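Gredeo thread, 1/5. This month we are collecting examples for our learning system at Brondberg. The goal is simple to say: teach the arm to handle a mallet.

2/5. Today we are at 2065 examples. The first ones were slow, because I moved the arm like a beginner – I was one.

3/5. We give each example a short label in plain words, and we delete the bad ones the same evening. 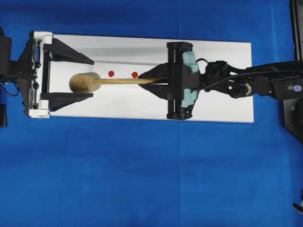

Mallet on the white board, the gripper closed on its handle.

4/5. I changed the start position 3 times this week. A small change in angle is good for the training, I think, but a big one makes me tired.

5/5. Next is the Vindari set, with 2 other tools. If you did similar work, please write how you name your files.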